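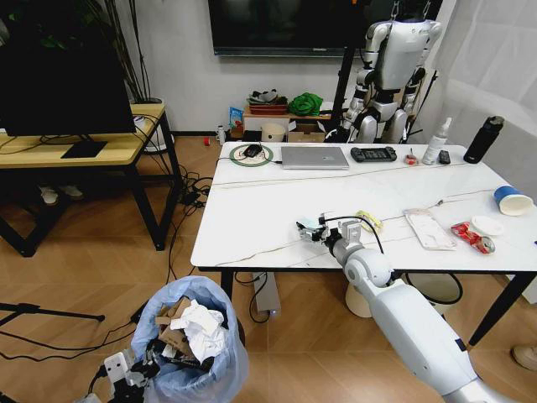

Keith Haworth had missed the connection at Prarkthorpe by the length of one footbridge, and he stood on platform 5 with his suitcase in one hand and his hat in the other, watching the tail lights go off round the bend towards the coast. He was a man who had read timetables for pleasure since he was a boy, and it hurt him a good deal more than it would have hurt you or me.

"Next one's not till morning," said a voice from the bench. It belonged to a young man with a rucksack on his knees and a flask balanced on top of that. "I ran for it as well, if it's any comfort. I got as far as the steps."

It was some comfort, as a matter of fact, and Keith sat down.

The young man's name was Khải Vương, and he was on his way to Zasby to see his aunt, who kept a small eating house by the harbour there called Cù. She had been expecting him for supper. He had rung her already, and she had told him off for quite a long time and then asked whether he was warm enough (he wasn't, it being January, but he had said yes).

"I'm for Zasby too," said Keith. "My sister's. I had it all worked out, you know. Four minutes to change, and the ticket said 1134 and coach C, and I'd even picked the side for the sea view, though of course it would have been dark by then."

"Why pick a side, then?"

Keith thought about this. "Habit," he said.

They shared what was in the flask, and then they shared Keith's sandwiches, which were cheese and had been cut into triangles that morning at his own kitchen table, back when the day was still going to plan. The woman from the ticket office came out with her coat on and told them the waiting room would stay open, and that there was a heater in it if they gave the switch a good hard push, and that a room at the Plonik across the road was 80 pounds, breakfast extra, and she wouldn't pay it herself.

So they went in and pushed the switch, and it took both of them, one after the other, and the bars began to glow and smell of dust. Khải put his rucksack down for a pillow. Keith took the old timetable out of his inside pocket, the one with the soft corners, and meant to look up the first train, but found himself reading out the stops instead, all the little halts along the estuary, most of them shut before the lad was born.

"Go on," said Khải, with his eyes closed. "What's after that one?"

And Keith turned the page and told him.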